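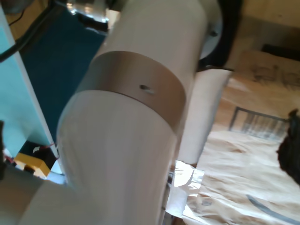

**Osusero planner: release notes, 06/08/2022**

The trajectory planner in Osusero now treats attached cables as part of the collision model. Shota Minami replaced the fixed clearance margin with a chain of 10 capsules per cable, refit on every perception cycle. Planning time per cycle is 69 ms on the Mostier test machine. 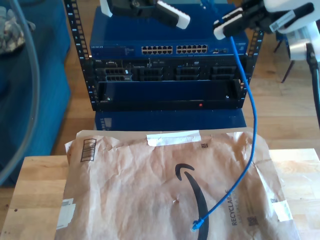 *Blue Ethernet cable held in the right gripper, with the rack and switch behind it.*

Connector pose estimation moved to Millura. The new model was trained on 1850 labeled crops and returns a pose plus a confidence score. Poses below the threshold are dropped and the arm holds position until the next valid estimate.

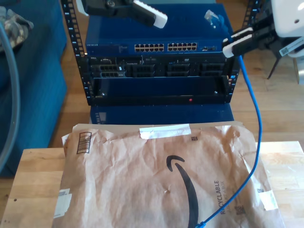 Port assignment is still read from a static config file. The next version will match sockets against the detected switch faceplate and mask any port already in use. With a plug in the upper right corner of the switch and both finger pads close to it, the mask has to tolerate partial occlusion by the gripper. The Shibata branch has a first implementation behind the `port_mask` flag. It is off by default and should stay off for two-arm tasks until the August merge.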